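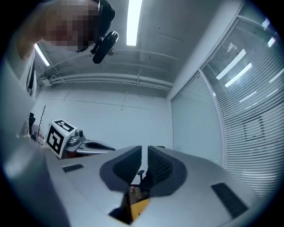
When does a job change count as a career change?
A job change counts as a career change when most of the skills used in the old post are no longer the ones the new post pays for.

Chapter 2. Taking Stock

This chapter sets out the skills inventory, a written list of tasks a worker can do without supervision. Job titles are left out of the list. A title such as "coordinator" covers different work at different employers – and tells a hiring manager little.
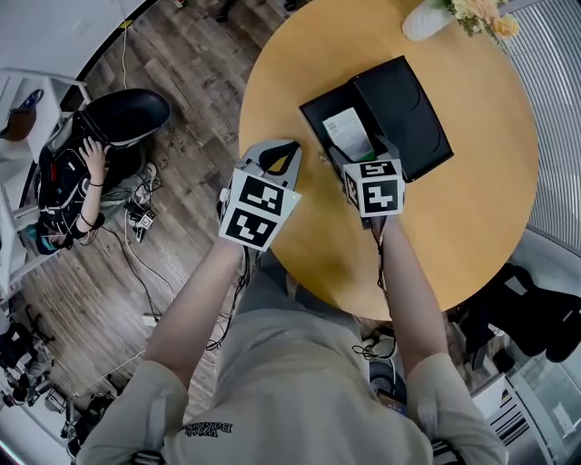

Fig. 2.1. Work with a hand-held gripper in each hand.

Each entry in the inventory has a verb, an object and a level. "Prepares monthly payroll, unsupervised" is a usable entry. "Good with numbers" is not. Kershaw's study of workers leaving the Bradside mill collected 271 inventories, and the median list ran to eight entries.

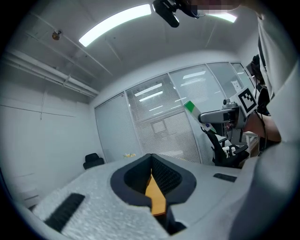 Short lists were usually a fault of recall. When the same workers were asked to go through one ordinary shift hour by hour, most added entries they had left out. Section 2.1 gives the procedure for this review, and Section 2.2 applies it to the case of a former billing clerk at Dosow.

Print this chapter | E-mail this chapter

© January 2026 Wayne Kershaw and Monique Poulain | Contact | Back to top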